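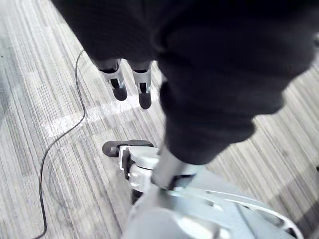
Cloth dyeing in Grondalbridge is a small trade that has existed in the town since the time of the first water mills. It is known mainly for two colors, a deep black and a pale pink, which were both sold under the name Titlow cloth.

History

The first dye house stood beside the river, where the water is soft and contains very little iron. Iron makes light colors dull, so the pink could be made there without special cleaning of the water. The owner, Dilwyn Maddocks, bought wool from farms in the hills and later also cotton from the coast. At its largest the dye house had 40 workers and produced about 3300 bolts in one year.
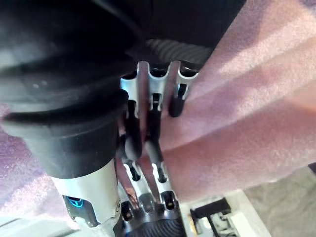 Reading time: 2 min

Method

The black was made in several baths. The cloth was first treated with oak gall, then with an iron salt, and the work was repeated until the color was even. This bath was kept in a separate building — a drop of it could spoil a whole piece of pink. The pink came from madder root, used weak and at a low heat. If the bath became too hot, the color turned brown.

Decline and present day

Factory dyes were cheaper, and the dye house closed after the death of Maddocks. The building was used as a grain store for many years. In 2000 it was bought by Esperanza Okafor, who opened a workshop there under the name Amari. The workshop dyes small orders and gives a course every June. A history of the trade by Emmett Oyelaran describes the old recipes, but the exact strength of the gall bath is not recorded.

See also: Madder; Oak gall; Mordant

Page last changed 17/12/2022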